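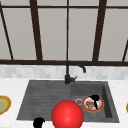
Belmiro Magalhães wrote in to ask why his arm stops over the basin and shows fault 424 when the same task runs without trouble on the counter. He had already reinstalled Limlow and wanted to know if the sink model was bad. The sink model is fine. Fault 424 means the planner found contact between the tool and a fixed surface before the grasp was complete. Reinstalling does not clear it.

7.3 Clearing fault 424 in the sink task

CAUTION: Do not send a plan that has raised fault 424 to a real arm. Limlow will let you export it. The Drevach controller does not check it again.

1. Press Hold. Wait for the status line to read HELD.

2. Open the event log and find the last entry marked 3138. Write down the joint name beside it.

3. In Scene > Contacts, turn on collision shapes for the sink. The basin and the drainboard must have separate shapes. If one box covers both, the planner treats the basin as solid. Delete the box and load the split shape from the Meinecke parts folder.

4. Look at what is in the basin. A plate with a utensil lying on it is two objects and needs two grasp targets. Remove any target that joins them.
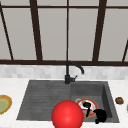 5. Set the approach height so the tool clears the faucet spout and the basin rim. Save the scene under a new name.

6. Press Reset, then run the task 4 times at quarter speed.

Note: Scenes saved before the May release keep the old contact limit. Change it to 2000 by hand in Scene > Limits.

If the fault comes back on the same joint, send the log and the saved scene to Dultis support.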